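Good practice for hand-held gripper sessions in real homes?
Posted in Robotics and Automation, 30/05/2021

Hello everyone, I hope this is the right corner of the site for this. I've been put in charge of writing the house rules for our little group, which collects household chores with hand-held grippers (tidying, sorting recycling, emptying wastebaskets and so on), and I've discovered that I know a good deal less than I thought I did. We work in people's own homes, so there's a whole layer of manners on top of the technical side. My draft has gone to two pages already and most of it is me fretting.

What I'd love to know is what other groups put in writing. How do you want people to take hold of thin-rimmed things like bins and buckets? Do you clean the tool between homes or only at the end of the day? And what do you do about the household's own rubbish, which can have names and addresses in it? I'd be so grateful for any wording you're willing to share.

Inna Symonenko

Frans Van Loon

Hi Inna, and welcome! I wrote the rules for the Firkholm sessions and rewrote them in March after we'd had a bit more practice, so I sympathize. Let me go through your points, and forgive me if I ramble, my wife says I can't answer a yes-or-no question in under a page.

On rims: we ask for one finger inside and one outside, with the pads flat against the wall of the bin before you close. Squeeze until it holds and then stop squeezing. People love to clamp down hard, and on a thin plastic rim all that does is bend it and make the bin swing round. If you're going to tip it, tip slowly, and keep your free hand well away from the fingers. We also say that light trash, a wad of tissue for instance, is fine to leave in for practice, but anything heavy or sharp comes out first. 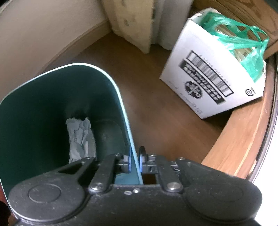
Then there's glass, and here I'd be stricter than you may like. Jars and bottles in a thin bag are never lifted with the gripper under our rules, whether or not the bag is sitting in a box. Handles stretch, and you can't feel the weight shifting the way you can with your bare hand. Keep the glass on the floor, off to the side of where you're working, and let a person carry it out the ordinary way when you're done.

For cleaning, we wipe the pads and the body between homes, every time. Dust gets everywhere on a black tool, and I think it's simply good manners not to bring one family's dust into another family's kitchen. Check the screws on the linkage arms while you've got the cloth in your hand. It's a two-minute job and you'll be glad you did it.

I can send you our Firkholm sheet if you'd like it, though you'll have to put up with my spelling.

Lingyun Cai

just use common sense, ours is one line: "don't break anything and don't film the mail"

Embla Tveit

I agree with nearly everything Frans wrote, but I'd add a section on privacy, which was the part of your question I kept thinking about! We ask the household to go through the bins and the recycling themselves before we arrive and take out anything with a name on it. Shipping labels are the ones people forget, so our sheet mentions cardboard boxes specifically. A printed barcode from the factory doesn't worry me much, but a delivery label certainly does, and we either peel it off or turn the box around.

We also get the consent form signed again on the day, even if it was signed last week, and we say out loud which rooms we'll be in. If somebody changes their mind halfway through, we stop and delete that recording, no fuss made. Shinji Kuroda put that line into our rules and I've been thankful for it more than once.

One small disagreement with Frans: I wouldn't let beginners tip a bin at all on a wooden floor until they've practiced on a mat. Floors scratch, and you do want to be invited back :)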